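News > Local services > Water and drainage

Kasitine hard water scheme moves to second stage

April 19, 2024

The water softening plant at Kasitine will take on the supply to the Isska estate from September, the operator Menon confirmed on Friday. The change affects more than 200 properties currently fed from the old borehole on Gökçe Lane, which will be kept as a reserve source.

Water from the borehole passes through chalk and carries a high level of dissolved calcium. It is safe to drink, but it leaves scale in kettles, shower heads and hot water cylinders. The plant removes part of the calcium by pellet softening, in which the water is dosed with caustic soda and pumped upwards through a bed of fine sand. Calcium carbonate forms on the grains, and the heavier pellets are drawn off at the base of the tank. 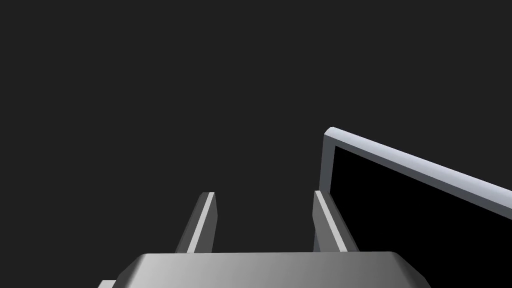
Rochelle Delacroix wrote in response to the notice that her boiler had been serviced twice for scale since she moved to the estate, and that residents should have been told the expected hardness figure before the date was fixed. She also asked for the results to be published by street, as the pressure zones do not follow the estate boundary.

Menon said a hardness figure for each zone would be posted on its website once the new main had been flushed and sampled. The main runs for 2 km from the plant to the Isska valve chamber. Sampling will be carried out at 9 points along the route, with repeat samples at the far end, where the flow is lowest.

Dishwashers with a built-in softener will need to be reset to the lower hardness. Owners should follow the maker's handbook -- the setting is usually a number on the control panel or a dial inside the salt compartment. Too high a setting wastes salt and can leave glasses cloudy.

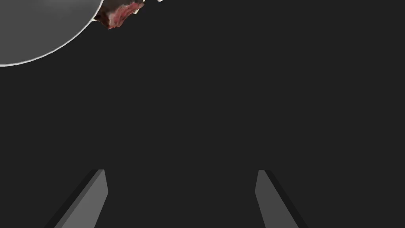

Will the supply be turned off during the changeover? Short interruptions are planned at night only, and each household will receive a card with the date and hours at least a week before.

Aurelia Sima, for Menon, said the valves at the chamber would be opened in steps to limit discoloured water. If the cold tap runs brown, it should be left running until clear, and the washing machine should not be used in the meantime.

Queries about the works should quote reference 1401. Meters will not be changed as part of this stage.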